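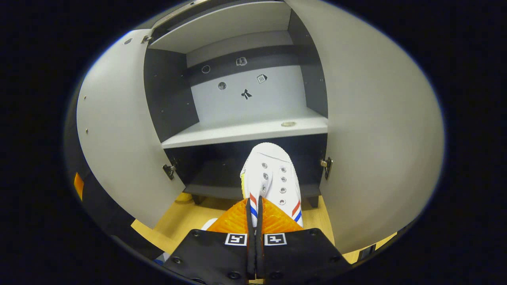

White canvas sneaker, gray cabinet.

The gauge at Stoltora read 28 centimeters high. Lev Tkachenko had been sent by Durkura to find out why, and he had 20 days to do it.

He started with the float. It was sound. He replaced the cable anyway, logged the old one, and took a reading at dawn and another at dusk. The lake had not risen. The dock stood where the July survey put it, and so did the iron bolt in the church step that everything else was measured from.

On the ninth day he carried the level up the hill road, setting the staff every few yards and writing the numbers in pencil. Guillot, who ran the ferry, held the staff for him and did not ask to be paid.

"My father held it for the last man," she said.

"What did he find?"

"He went home."

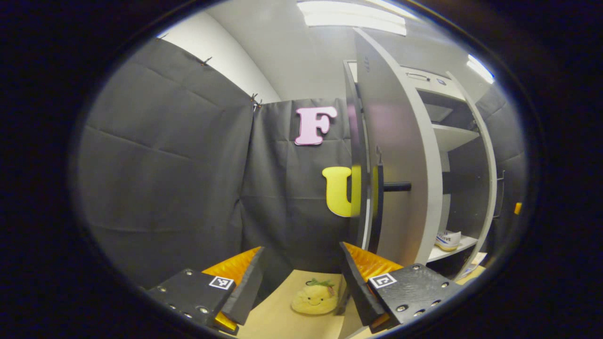

Orange pads, wide apart.

The line closed at the upper benchmark, 3,140 meters from the bolt. Lev ran it back down the other side of the road and it closed again, within tolerance. The error was still there at the gauge. He checked the Stesitum tables, which gave the elevation of the bolt to the millimeter, and then read the note under the table in smaller type. The bolt had been reset after a repair to the step. The height had been copied from the earlier edition.

He wrote two pages. The gauge was correct -- the village was 28 centimeters lower than stated, and had been for as long as anyone had paid tax on it.

Guillot read the draft on the crossing and handed it back.

"Will they move the bolt?"

"They'll change the number," Lev said, and dated it 17th August.

Contact the editors | Copyright the author, all rights reserved | Back to top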